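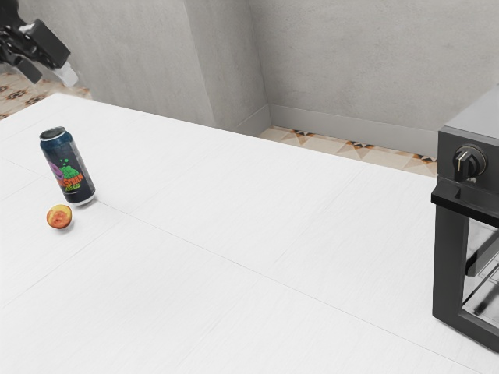 Limewashed wood, also called whitened or pickled wood, is wood that has been given a pale, chalky finish in such a way that the grain can still be seen. The finish is found on floors, wall paneling, ceilings and all sorts of furniture, and it has gone in and out of fashion many times over the years, usually coming back just when people had grown tired of dark brown rooms.

The name comes from slaked lime, the same stuff that was brushed onto barn walls and cellars. Lime mixed with water was rubbed into open-grained wood such as oak or ash, left to dry, and then wiped back, so that the white stayed mostly in the pores. Many households used it for very plain reasons, as lime was cheap and was believed to keep beetles away, and a pale ceiling made a small room feel a good deal brighter on a winter afternoon.

In the old market town of Trunditz, the finish became something of a local habit. A survey of the houses inside the former walls listed 303 buildings, of which 91 still had at least one whitened ceiling or floor, and 11 had kept the finish in nearly every room. The work was traditionally done in October, after the harvest and before the stoves were lit for good, and families would carry their benches out into the yard and do those too while the bucket was full.

Modern versions seldom contain much lime. Most are thinned white paint, tinted wax or a pigmented oil, and they are a great deal kinder to the hands. The Bennani method, named after the workshop that taught it, uses a stiff brush to open up the grain first, followed by a white wax that is worked in across the boards and polished off along them. The Torero finish is a cooler, grayer relative, and is often chosen for kitchens.

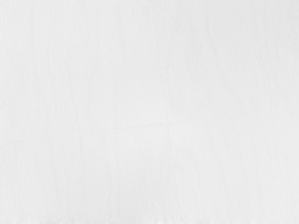
Softwoods such as pine take the color more evenly than oak and can end up looking rather flat, so a second, thinner coat is commonly preferred to a single heavy one. Pine also yellows with age, and a little white pigment in the floor soap helps to hold this back. Knots are a trouble of their own, as resin may bleed through after a year or two, and older handbooks recommend a coat of shellac over each one.

Day-to-day care is simple enough. Warm water and a mild soap will do for most floors, and strong cleaners are best avoided, as they tend to strip wax. The museum house at Brerkus, where the parlor floor has been rewaxed every 9 years, is often mentioned as a good place to see how gently the finish can age.

See also: Whitewash; Wood stain; Scrubbed floors; Milk paint

Last edited July 13, 2026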